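Labelling and Storage of Small Baking Ingredients in a Shared Teaching Kitchen

Project report, Food Preparation Module
Libor Ondrejka and Benedito Trindade
Submitted Tuesday, October 18, 2022

1. Background

The teaching kitchen at Ornham is used by 11 student groups in the autumn term. Each group bakes at least once a week, and all of them draw from the same dry store. The store holds flour, sugar, raising agents, spices, flavourings and decorating supplies. The large goods are kept in bins on the floor and are seldom lost. The small goods are kept on two shelves at eye level and are lost often.

In the previous year the kitchen bought the same small items more than once because earlier ones could not be found. The budget for replacement goods was 1,000 crowns per term and was overspent in both terms. The project was set up to find out how the small containers should be stored so that a person who does not know the kitchen can find one, read it and put it back in the right place.

2. Scope

Only containers that can be lifted with one hand were included. Fresh goods, frozen goods and anything in an opened paper bag were left out. Cleaning products are kept in a separate locked cupboard under the rules of the building and were not part of the work.

We did not look at taste or quality. Dates were checked, and goods past their date were removed before the trial started.

3. Method

All small containers were taken from the shelves and placed on the central table. There were 50 of them. Each was entered on a sheet with its contents, height, width, lid type, label direction and the place where it had been standing. Lid type was noted as screw, flip or push-on.

Label direction turned out to be the most useful column on the sheet. We used two values, upright and sideways. A label is upright if it can be read while the container stands on its base. A label is sideways if the text runs up or down the body, so that the reader has to tilt either the container or the head.

Sideways printing is found mainly on narrow containers, where the maker has to fit the nutrition values, the directions for use and the address on a small surface. On a wide jar the same text fits across the front. Colourings, food powders and sprinkles were the groups most affected.
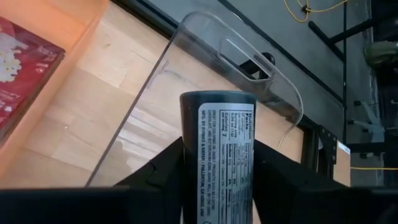
The second problem with narrow containers is that the name of the product is not always on the side facing the user. If a container is put back with the nutrition values to the front, the person at the shelf sees figures for serving size and sodium and has to turn it. With a dark container there is also no help from the contents, as these cannot be seen through the wall.

We therefore tested three arrangements, each for one week of normal classes.

Arrangement A kept the shelves as they were, with goods placed freely.

Arrangement B used an alphabetical order by product name, with a printed strip along the shelf edge.

Arrangement C used a grouping by task (raising, flavouring, colouring, decorating). Each group had its own tray, and a hand-written label was stuck on top of every lid.

The trays in arrangement C were shallow Cilel trays already owned by the kitchen. The lid labels were cut from Trustine freezer tape, which holds on plastic and can be peeled off without leaving glue. Names were written with a permanent marker in capital letters.

At the end of each class one of us read six product names from a list and a student from that class fetched them. The time was taken from the reading of the name to the moment the container was set on the table. Wrong items were noted and the student was asked to try again – the clock was not stopped.

4. Results

Arrangement A was the slowest in every class. Students searched from left to right and usually lifted several containers before they found the right one. The narrow containers with sideways labels were the ones most often lifted and put back.

Arrangement B was faster on the first day of its week and then became slower. The order was not kept. Some products had two possible names, for example baking soda and bicarbonate, and were returned under either. The strip on the shelf edge was correct, but the goods above it were not.

Arrangement C was the fastest from the second day onwards. Errors between groups were rare. Errors inside a tray did occur, chiefly among the colourings, where two lids carried nearly the same wording. We rewrote these with the colour as the first word.

Two lid labels came off during the week. Both had been stuck on lids with a ribbed surface.

5. Discussion

The class sizes were not equal, and arrangement C was tested last, when the students already knew the task. Part of the gain must be put down to practice. A fairer test would change the order of the arrangements between groups, and this could be done in December when new groups start.

The lid label works only if the tray stands below eye level. We moved the trays from the upper shelf to the worktop shelf under the Kratochvíl wall unit for this reason. Taller students could read them in either position, shorter students could not.

Covering the maker's label was considered and rejected. Allergen and nutrition details have to stay readable, and the directions on colourings differ between products – some are meant for chocolate or buttercream and this should be checked before use.

6. Recommendations

Keep arrangement C. Write the product name on the lid and the opening date underneath it. On ribbed lids, use a tie-on tag. Store colourings by colour and by use. Check each tray against its list at the end of the month and record missing items on the sheet inside the store door.

The sheet and the tray lists are attached as Appendix 1 and Appendix 2.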